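Counting Rules and the Utine District Vote

Oranuch Kamolrat spent 11 years drafting election procedure before she joined the review of the Utine district council ballot. Her report, filed in June, covers the recount that decided the last seat. The margin was four votes.

"The recount did what the rules told it to do," she said in an interview at her office. "My objection is to the rules. They were written for a district with two polling places and a single count."

Utine now votes in several towns, and each sends its own tally sheet to the council clerk. The sheets are added by hand, then entered into a spreadsheet. Kamolrat's report found that the Ustolow sheet had been entered with 80 ballots in the wrong column. The error was caught the same night and corrected before the first result was announced. It left no trace in the published record, and the report treats that as a separate fault.

"A correction is a normal event in a count," she said. "A correction with no written entry is a problem, even if the final number is right. The candidate who lost has no way to check it."

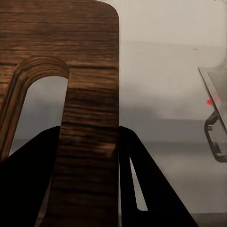
The disputed ballots

The losing candidate, Lertchai Yimyam, asked for the recount under a clause that allows one when the margin falls below a fixed threshold. He did not claim fraud. His filing asked for a second look at 590 ballots from Luangrath, where voters had been given a revised form with the candidate names in a different order.

Kamolrat said the revised form was legal but badly handled. The clerk's notice described the change in one line, at the foot of a page on parking.

"We read every ballot in that batch," she said. "Most were plain. A small number had a mark between two boxes, and the rules say the counting officer decides. They don't say how."

The officer, Yaowalak Rattanakul, used the center point of the mark as her test. Kamolrat called this a sound method and said that it should be written down. At present another officer could use a different test in the next election and be equally within the rules.

Rattanakul confirmed the account by phone. "I had a ruler and a lamp," she said. "Both agents were at the table. Neither one objected to the test - they objected to two of the results."
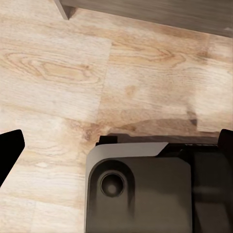 What the report asks for

The report makes its main request on timing. Under the present code, a recount must begin by 9 a.m. on the morning after it is granted. Kamolrat wants a longer gap, so that both sides can appoint agents who have read the procedure.

Council member Jintana Ratanaporn opposes that part. She has said in open session that a delay would leave the seat empty during the budget vote. Kamolrat does not dispute the cost.

"It is a trade," she said. "A late seat can miss a vote. A rushed recount can seat the wrong person for a full term. I would accept the first risk, and the council may not."

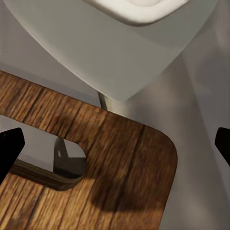
She expects less argument over the tally sheets. The draft amendment would require each town to post a signed copy at the door when its count ends, and to keep it there until the result is certified. Corrections would be made in ink, with the old figure still readable and the initials of both agents next to the new one.

Yimyam has said he supports the amendment and will not challenge the result further. The winner, Kanyarat Inthanon, has taken the seat and declined to comment on the report.

Asked if the outcome would have changed under her proposed rules, Kamolrat said she had not tested it and did not plan to. The ballots are sealed, and the code allows them to be opened only by court order. The draft goes to the council's legal office next, then to a public hearing in Flunitz.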